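Last updated: Oct 5, 2021

Week 6 notes - Can they do chores yet?

Okay, so these are my cleaned-up notes from the lecture, plus a couple of things I skipped when I ran out of time (sorry, the bell beat me again). Riet Aerts is taking the lab sections this week, so bring your drawer questions to her and your grading questions to me.

I started by asking for a show of hands on who thinks a machine will be putting away their groceries within ten years. Lots of hands! Then I asked who would let one do it tonight, with the good glasses, while they were out of the house. You all got very quiet. I want to spend these notes in the gap between those two questions.

Let's do the shop floor first, where things look better. Remember the Fagerlund case from the reading packet: a line that packs hinge kits, 2,272 kits on a good shift, and the arm never gets bored. It's great at it. But look at what the people around it had to do. Every tray is the same tray, every hinge faces the same way, and when a supplier changed the bag from matte to shiny the whole cell sat idle until Maja Jakubowski and her crew redid the lighting. The arm does one chore in a room built for that chore. Your kitchen wasn't built for anybody's gripper.

Now the home side. I like to sort household jobs by what they ask of the hand and what they ask of the head. Vacuuming asks almost nothing of the hand, and so we got that one early. Folding a towel asks a lot of both. Putting something away in a drawer sits right in the middle, and I keep coming back to it because it sounds so dull. You find the handle, you pull along the line the slide wants (pull a little sideways and it binds), you stop before you yank it off the rails, you pick the thing up, you let go of it inside, you push the drawer shut. A four-year-old does this without thinking, usually with your car keys.

For a machine each of those steps can go wrong in its own way, and the errors stack up. Say every step works nine times out of ten. String six of them together and you're at a bit over half. Do the math yourselves before section, it's a nasty surprise the first time.
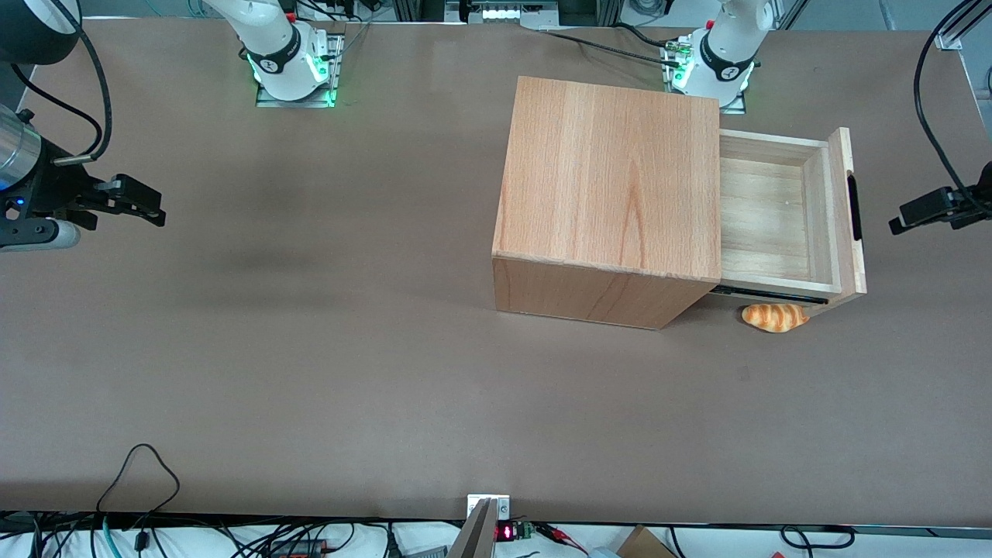 So when you read a paper or watch a demo video, the first thing I want you to ask is where the object started. Same spot every time? Then you've learned something about that spot. The Unddale report is good on this. They ran 1,105 trials of a put-away task and moved the object between trials, and they tell you which ones a person had to rescue. Afaf Abou Jaoude will post the table of failures, and please read the failures. The dropped-at-the-lip ones are my favorite - the gripper lets go a moment early and the thing lands next to the drawer.

Second thing to ask is who was driving. A person steering two arms by remote control can do lovely work, and that tells you the hardware is up to it. It doesn't tell you the machine knows how.

My own answer, for what it's worth: one chore, in one kitchen, with somebody nearby, yes, pretty nearly. A whole evening's worth of chores in a house it has never seen, no, and I wouldn't put a date on it. Jasper Nijs disagrees with me and will get 2 full lectures in August at the summer session to say so.

For section: pick a chore you did this morning and write out the steps, one per line. Mark the step you think would fail first and say why. One page is plenty.

Questions: Binta Briggs, Room 102, Vondumton Hall | © 2021 Binta Briggs | Back to top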